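1/ 开个串,聊聊我们这个选区的事。我住Osside,河对面就是Lerkside,两边从这次补选开始合成一个选区,选一个议员。很多朋友问我投谁,我先说结论:我还没定,但我大概知道自己不想让谁赢。

2/ 先交代背景。上一届这里赢的那位,只比第二名多了87票。八十七票!我那栋楼加上隔壁那栋,成年人凑一凑就有这个数了。所以谁再跟我说“一票没什么用”,我真的会急。

3/ 第三名拿了800票,第四名更少。问题就在这儿,第二名和第三名的主张有七八成是重叠的:保住Mösli那条公交线、图书馆周末照常开、不卖河边那块地。两家的支持者加起来稳赢,分开就是眼睁睁看着对面上台。

4/ 三月的时候两家谈过一次,想商量谁退。谈崩了。据说(我听来的,不保证)卡在一句联合声明的措辞上,一边要写“支持”,一边只肯写“理解”。我妈听完说,你们小时候分西瓜都比这痛快。

5/ 现在名单已经交上去了,撤不了,选票上2个名字都在。所以就算哪天他们突然和好,也只能靠嘴喊,让自己人去投另一家。这种喊法效果怎么样,我心里没底。总有人早上出门没看手机,进去就按老习惯画了。

6/ 昨晚去听了Lerkside那场见面会,在小学的食堂里办的。七点开始,七点二十人才坐满。Erdal Tatlı讲了一刻钟,讲得比我预想的好,尤其是公交那段,班次、票价、司机缺口,全是脱稿。他那一派的人鼓掌鼓得特别响,我坐在后排,也跟着拍了几下。

7/ 但是有人站起来问他:如果投票前一天民调显示你是第三,你会不会叫大家投别人?他停了好一会儿,说“我相信选民自己会判断”。

唉。这种回答我从十八岁听到现在。

8/ 散场的时候我追上去又问了一遍,换了个说法,问他能不能至少不去攻击另一家。这个他答应了,答应得很快。我记在这里,大家帮我做个见证。 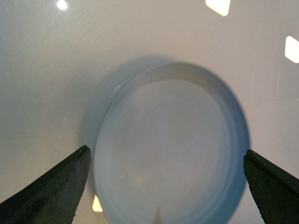

9/ 关于策略投票,我自己的想法

我以前特别反感这个词,觉得投票就该投最喜欢的,投输了也痛快。上一届我就是这么投的,投给了第三名,我就是那800分之一。开票那天半夜看到87这个数字,我在厨房站了很久,水都烧干了。

10/ 后来跟同事吵过好几回。她的意思是,你要是每次都投“能赢的那个”,小党永远长不大,下一次你的选择只会更少。我承认她说得对。可是公交线停了就是停了,Mösli那边的老人不会因为我投得纯粹就多一班车。

11/ 有人在转Wonach那个网站,输入邮编就告诉你该投谁。我试了,给我的建议是投第二名。我又输了河对面我姐家的邮编,建议居然是投第三名!同一个选区,同一张选票,怎么会不一样?

12/ 我写信去问,他们回得倒挺快,说Lerkside那边用的还是合并前的旧选区数据,正在改。好吧,改之前请大家别照着它投。已经转发过的朋友,麻烦补一句说明,我姐那个小区的群里都转疯了。

13/ 再说那份联署。要求两家公开表态、投票前一周按民调定一个人出来,到今天中午签了3346个名字。我签了,我姐签了,我姐夫说要再想想(他从买车到选幼儿园都要再想想,不催他)。

14/ 评论里有人问签这个有没有法律效力。没有,一点都没有。就是让他们知道,底下这么多人不想再过一次那样的开票夜。

15/ 也有人私信骂我,说我是第二名那边派来的。我真不是……他们上一届发的传单把我们街名都印错了,我到现在还有气。住房那部分他们写得也含糊,“逐步推进”出现了五次,推进什么没说。要我投他们,我得捏着鼻子。

16/ 补几个实用的,免得大家到时候手忙脚乱:

Osside的投票点换了,从老邮局搬到了游泳馆旁边的活动室,通知单上有地址,别走错。

要带证件,过期的不行,家里老人的帮忙翻出来看一眼。

不方便出门的可以申请邮寄选票,表格图书馆前台有,填完当场就能交。

17/ 投票站早上七点开门,晚上十点关。晚上九点以后队会比较长,上次我前面排到了马路边。只要关门前已经在排队就能投,别看人多就回家。

18/ 下周河边那块地还有一场辩论,三家都说会来。我打算去,问题我都想好了,第一个就问公交。有想让我代问的,写在下面,我挑几个带过去,尽量Osside和Lerkside两边的都问到。

19/ 刚看到有人回复说Erdal Tatlı今天的新传单里没提另一家,一个字都没骂。行,目前说话算数。手上有纸质版的拍一张给我看看,我们这条街还没发到。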